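Rerdale Automation Lab
Tabletop arm cell, kitchen task: weekly inspection checklist with comments

Inspector: Štěpánka Šimek
Second reader: Elmarie Joubert
Checklist no. 467

Please fill every line. If a point is not checked, write "not checked" and do not leave it blank.

1. Objects on the table
Result: OK
Comment: Ketchup bottle lies on the plate, on its side. Colander and bowl are on the white table.

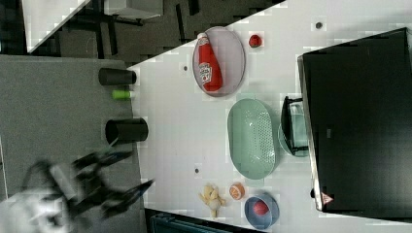 Page last changed: July 29, 2018, by Š. Šimek

2. Area beside the table
Result: OK with remark
Comment: Two black cups stay on the gray fabric next to the table edge. It is permitted, but the fingers pass very near to this edge. Please agree with Mafalda Coelho where the cups should be kept.

3. Warning labels
Result: OK
Comment: The triangle label on the black unit is in its place. Replace it when the print becomes weak.

4. Cables of the arm
Result: Remark
Comment: The thin cable makes an arch over the forearm — check by hand, with power off, that it has enough length in every position. One black cable goes across the table to the right side. I ask for a clip there.
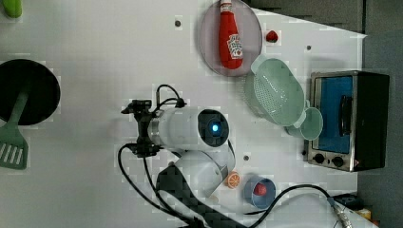
Arm and cables from above, points 4 and 5.

5. Toaster oven
Result: Remark
Comment: The colander overlaps the edge of the oven. Rule 8 of our cell rules says that the side of the oven must be free before each run. Move the colander to the left.

6. Emergency stop
Result: OK
Comment: Pressed two times, arm stopped both times.

Open remarks go to Rozália Polák. Next full inspection is in December.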